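Drindia Protest Reports, README

A table of newspaper and radio reports on street protests, strikes and road blockades in the Drindia region. It holds 2,581 rows. Each row is one report of one event, so a march covered by three outlets takes up three rows. Please don't publish the row count as a count of protests. People have.

Where the rows come from

Most were typed in from the archives of two regional papers, one in Zellton and one in Cumby. Radio logs fill part of the gap on weekends. Rural blockades are badly covered, and I doubt any amount of cleaning will fix that.
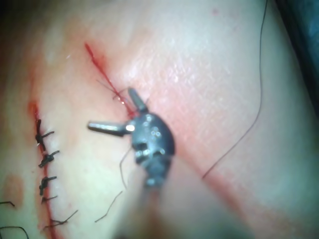
Open gripper jaws over a tissue surface with two incisions, close range.

Columns

There are 9: report_id, event_date, town, outlet, type, crowd_low, crowd_high, deaths, notes.

crowd_low and crowd_high are whatever the outlet printed. Police say 2,000, organizers say several times that, and both numbers go in. I don't average them and would be wary of anyone who does.

deaths is blank when the report says nothing. Blank does not mean zero – earlier versions got this wrong and a few charts made from them are still going around.

Known problems

The type column has 6 values, and "riot" is the weakest of them. It mostly tells you which paper you are reading.

The Iwasaki script for merging duplicates is included but switched off. It joined two separate marches in Cumby because they shared a date.

I have seen this table used to argue that the region is heading for civil war. It can't support that, or the opposite.

Last changed Sun 3 May. Corrections are welcome if they come with a clipping.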